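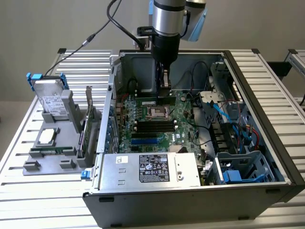

Vutside clinches home ice in the first round

Vutside will open the playoffs at home for the first time in six years after a 4-2 win over Skerkeo in the last weekend of the regular season. The win left the club with 70 points, two more than Kaushik, and settled third place in the league.

Captain Brock Sutherland scored the first goal and set up the third. He played the last month with a taped wrist and took fewer faceoffs than usual, but he was on the ice for the final two minutes when Skerkeo pulled its goalie.

"I slept maybe four hours," Sutherland said the next morning at the rink. "My phone kept going. My mom called twice, and the second time she just wanted to talk about the penalty I took."

That penalty, a hooking call midway through the second period, led to Skerkeo's only power play goal and tied the game at 2-2. Vutside went back in front four minutes later on a point shot that changed direction off a defender's skate. The fourth goal went into the empty net.

Goaltender Noémie Kennedy made 30 saves. Nine of them came in the first period, when Vutside had trouble getting the puck out of its own end. It was her 57th start for the club over three seasons, and coaches have said she will play every game of the opening series. 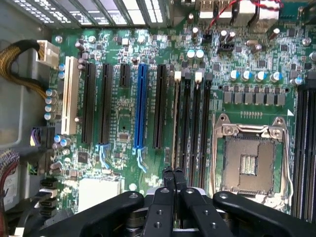
Kennedy said the plan between now and the first game is to rest and then work on rebounds. Skerkeo's first goal came off one she left in front of the crease, and she has watched it several times.

"I wanted to kick it to the corner and I didn't," she said. "We'll do that drill until everybody is sick of it."

The first-round opponent is Clateck, which won two of the three meetings this season. Both losses were on the road and both were by one goal. Clateck skates four lines and forechecks hard, and Vutside's defense pairs will be changed a little to get more speed on the left side.

The series is best of five, with the first two games at home. Doors open at 6 p.m. and the puck drops at 7. The rink holds 2000, and season ticket holders have first pick of seats until noon the day before general sales start. Parking in the north lot is free on game nights - the south lot is still closed for paving.

Practice stays open to the public through the end of the week. Please use the side entrance.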